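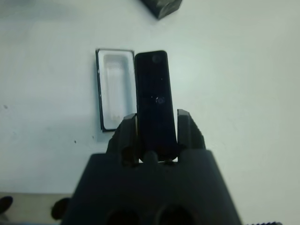 Melley Home Forum > Storage and Moving > Do you keep the boxes things come in?

pinecone_lou
2021-06-13
Hello everyone, long-time reader and very occasional poster. We're moving in September from a three-bedroom house to an apartment with one hall closet and a storage cage in the basement, and I've reached the part of the packing I've been putting off. Boxes. I don't mean moving boxes, I mean the ones things came in. I've got phone boxes going back three phones, the blender box, the box for the good scissors (why?), and a whole shelf of nice little ones with lids that fit so well I can't bring myself to flatten them.

My husband says recycle the lot. My sister says keep every one because things sell better with the box. I'd love to hear what the rest of you do, especially if you've moved somewhere smaller and lived to tell the tale.

harborside_ken
Recycle the lot. Your husband is a wise man. I paid for a storage unit for years and when I finally added it up I'd spent over 800 dollars keeping cardboard out of the rain. There was a box in there for a printer I'd given away before my daughter started school.

tansy_and_rue
Oh, I can't agree with Ken, though I do feel for him about the printer! Size is what matters to me. Big boxes go as soon as the return period is up, but small sturdy ones earn their keep around here. They hold buttons, picture hooks, spare keys, seed packets, birthday candles, all those bits that otherwise end up rolling around in the kitchen drawer. I especially like the flat ones with a lid that lifts right off, because you can stand the lid underneath the base and use the whole thing as an open tray.

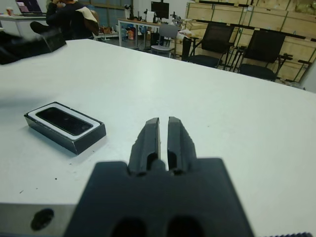 Black box with a white inner border, over on the left side of the table.

That style is my favorite for a dresser top. Line it with a scrap of felt and it's as good as any jewelry tray I've seen in a store, and I've looked at plenty of them.

harborside_ken
Tansy, how many of them do you have, though? Be truthful with us.

tansy_and_rue
I'm not going to answer that, Ken.

oldmapleroad
I helped my parents pack up last year, so this is fresh for me. We used a method from a booklet by Janka Vondráček that my mother picked up at the library. You pile up every empty box in the house in one room, and then you may keep only what fits inside the largest one. It sounds silly and my father grumbled all morning, but he got quite competitive about nesting them by the end of it. 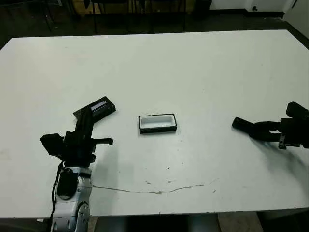

The other thing I took from it was to do the lids at the same time as the bases. We had a whole bag of lids that didn't go with anything, and my mother had been saving those since the old house on Lachance Street! Any box that couldn't find its lid went straight into recycling, and that got rid of more than I would have guessed. Do it on a big clear table if you have one, it's much kinder to your back than the floor.

pinecone_lou
I love the biggest box rule. I may cheat slightly and make the blender box my biggest, even though it isn't.

quietfridge
I'd like to stick up for the sister. I sold an old phone last winter with its box, and the buyer told me she'd picked mine over a cheaper one because it looked cared for. If you upgrade often, keep the box for the phone you're using now and let the older ones go. The three-phones-ago box isn't helping you.

harborside_ken
One buyer, one phone. I've sold plenty of things in a sandwich bag and had no complaints — well, one complaint.

tansy_and_rue
A sandwich bag, Ken!

oldmapleroad
Lou, do check whether that basement cage is damp before you put any cardboard in it. My parents' was, and we ended up buying a Hallen shelf to get everything off the floor. It was 30 dollars secondhand and worth it.

pinecone_lou
Good thought, I'll ask the building manager when we go to measure for curtains. So far the blender box is staying, two of the phone boxes are in the recycling, and the scissors box is back on the shelf because I opened it and found my spare house keys.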